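Unit 4: Stains, Soils and Surface Care
Housekeeping Operations, Certificate Program
Piltorby Institute of Hospitality

**Reading before class:** Course manual, chapter 6. Bring the completed stain log from Unit 3.

## 4.1 Purpose of the unit

Students completing this unit will be able to tell a soil from a stain, select a cleaning method suited to the surface, and record the work in a form that the next shift can use. The unit is assessed by a written log and a practical exercise in the training laundry. The practical exercise counts for 40 percent of the unit grade.

## 4.2 Terms

**Soil** is matter that rests on a surface or is held there loosely. Dust, crumbs and most grease are soils.

**Stain** is color that has entered the material or bonded with it. Coffee on unsealed stone is a stain. Coffee on glazed tile is a soil until it is wiped away.

**Damage** is a change in the surface itself, such as etching, scorching or loss of finish. Cleaning does not correct damage, and repeated attempts often enlarge it.

**Residue** is what the cleaning product leaves behind. Residue attracts new soil and is a frequent cause of complaints that a room "gets dirty again" within a day.

## 4.3 The order of work

1. Remove dry soil first, by dusting, brushing or vacuum.
2. Identify the surface. If the surface cannot be identified, treat it as unsealed.
3. Test the product on a hidden area and wait for the time stated on the label.
4. Apply the mildest suitable product to the cloth. Spraying directly onto the surface is permitted only for glass and glazed tile.
5. Work from the outer edge of the mark toward its center.
6. Rinse with clean water and dry with a second cloth.
7. Enter the result in the log, including an unsuccessful result.

Steps 1 and 6 are the steps most often left out. The Friesen residence hall, which serves as the department's field site, reviewed its room inspection sheets last January. Of 882 rooms returned for a second cleaning, 65 were returned for residue alone.

## 4.4 Product groups

| Group | Typical use | Keep away from |
|---|---|---|
| Neutral | Daily cleaning, sealed wood, painted walls | No general restriction |
| Acid | Lime scale, rust marks | Marble, limestone, chlorine bleach |
| Alkaline | Grease, kitchen floors | Aluminum, wool, silk |
| Solvent | Adhesive, ink | Plastics, open flame, closed rooms |
| Abrasive | Stubborn marks on hard enamel | Polished metal, acrylic, coated surfaces |

Acid products and chlorine bleach are stored on separate shelves and are never used in the same session on the same surface. This rule has no exceptions, and a student who breaks it will be asked to leave the practical exercise.

## 4.5 Light-colored surfaces

White and pale surfaces require separate attention. They show soil early, which is useful to the inspector, but they also show every uneven attempt at removal. A mark cleaned to a bright spot in the middle of a dull panel will be reported by the guest as a new stain. The usual remedy is to clean the full panel to its nearest edge or seam.

Foam and other soft boards do not tolerate scrubbing. The surface crushes, and the crushed area holds soil. Such boards are dusted, wiped once with a barely damp cloth, and replaced when this no longer gives an acceptable result. 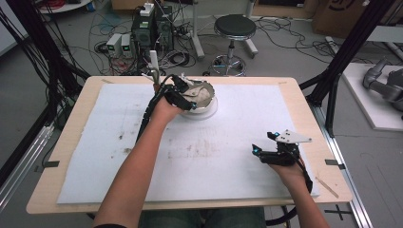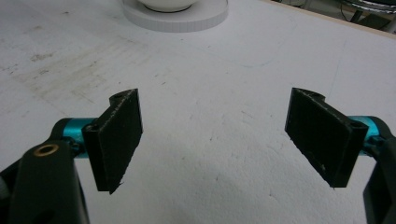
The entry in the stain log must state the color, the extent and the place of each mark in words that another person can follow. "Dirty" is not an acceptable entry. For the white foam board in the first photograph, a correct entry would read "faint gray and brown smudges, middle and left side," with the cause given as "unknown." The cause is entered only when the student has witnessed the spill or has been told of it by the guest. Guessing at a cause leads to the wrong product group, and the wrong product may set the stain permanently.

## 4.6 Log requirements

Each student submits one log per week. Entries made at the Siltilus guest house are to be kept apart from those made in the training laundry, as the two sites use different water supplies and different dilution charts. The department archive now holds 3,644 student entries, which may be consulted in the Gendivov reading room during opening hours. Logs may not be removed or copied.

## 4.7 Preparation for Unit 5

- Read chapter 7, sections on wool and blended carpet.
- Collect gloves and eye protection from the equipment window before 9:00 a.m.
- Complete the dilution worksheet in pencil.
- Students with a known sensitivity to solvents must notify the program office in writing before the next session.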